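Workshop Notebook, Fiction Desk
Carré Writers' Workshop, Totstead
Entry for April 25, 2006

Subject: Neradia, second draft, chapters 1 to 14

1. Status of the manuscript

The second draft was received complete and has been read through once by the desk. The jacket copy was read separately, before the chapters, so that it could be judged as a buyer would meet it. The book remains a sea adventure with a strong element of suspense. The working title, Neradia, is the name of the drowned island and should be kept.

The opening chapter is much improved. In the December draft the salvage ship did not leave harbor until chapter 3. It now sails on the second page, and the material on the owner's debts has been moved to the galley conversation, where it reads naturally. The desk recommends no further change to this chapter apart from the weather, which is described twice.

2. Length of chapters

Chapter 6 stands at 2307 words. The agreed ceiling for this book is 3000, so there is room to restore the argument over the charts that was removed in the first round. Without it, the mate's decision in chapter 9 to go over the side alone is not prepared. Chapter 11 is over the ceiling and should lose the dream.

3. Point of view

The shift to the villain in chapter 8 was discussed at length. Two readers wished to keep it; the rest found that it gives away the false distress call too soon. Decision deferred. A version of the chapter told wholly from the bridge is to be tried and set beside the present one.

The villain's reason for returning is still thin. He says he wants the cargo, but he passes up a clear chance to take it in chapter 5. Query to author.

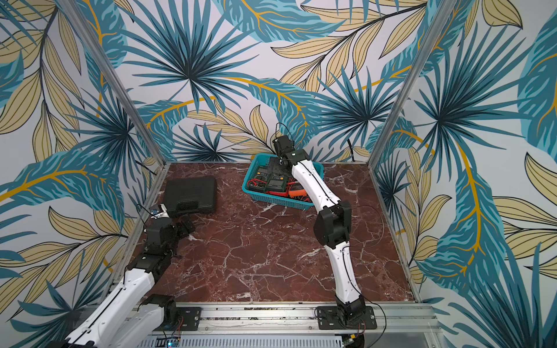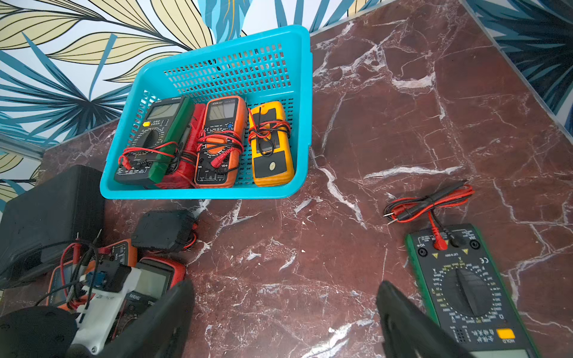 4. Jacket copy

The present copy runs to four paragraphs and names seven characters. It should name two. The first line, concerning the curse, is good and may stand alone. The second paragraph tells the reader how chapter 12 ends and must be cut. The limit remains 100 words, to match the other titles in the Metero list.

The phrase "in a race against time" occurs in the copy and again in the catalog note. Strike both.

5. Continuity

The ship's bell is cracked in chapter 2 and rings clearly in chapter 10.

The captain's sister is older than he is in chapter 4 and younger in chapter 13. Older is preferred, as it suits the letter.

High tide falls at noon on two days running. Author to check a tide table, or remove the hour.

The flooded chapel is entered from the west door. In chapter 14 the divers leave by the same door and face the sunrise. This may be correct if they turn around, but the text does not say so.

6. Actions before the next session

Restore the chart argument in chapter 6.
Draft the alternate chapter 8.
Reduce the jacket copy and circulate it with the old version attached.
Return the marked chapters to the author by post, with the continuity list on top.

The reading of chapters 15 onward is held over. The desk copy of chapter 7 is missing its last page and a replacement has been requested.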